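Summer research placement at Cairns, worth it for a second year?

reefrat_2
Got offered a spot on the Ranwood summer program, water chemistry, starts February. Stipend is $4000 and you find your own travel. Has anyone done it?

m.costoria
Did it last year. Good if you want lab time. I ran 200 samples and got my name on the poster. The stipend went on flights and food.

Woo-jin Yang
I'd say no for a second year. You get the jobs the honours students don't want, and the poster doesn't count towards anything. Wait till third year and ask for a project of your own.

m.costoria
Disagree. My supervisor remembered me when honours places came up. There were 43 applicants and 18 got in.

Woo-jin Yang
Fair enough, but that depends on the supervisor. Mine was away for most of it.

reefrat_2
Thanks both. Leaning towards yes. What's the accommodation like?

tidepool_jen
Rooms are shared and small, and the bathroom is down the hall with no shelf. Bring your own sheets. The kitchen is fine if you label your food. For the bathroom, take a plain mug and stand your toothpaste in it, same as the blue-grey one with the Crest in it, and carry it back to your room after.
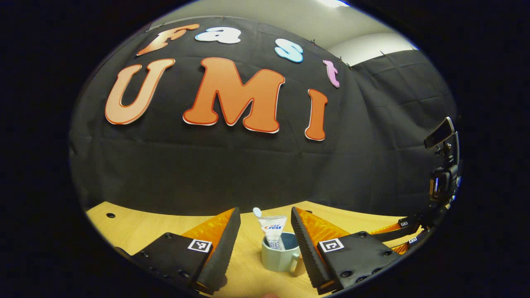
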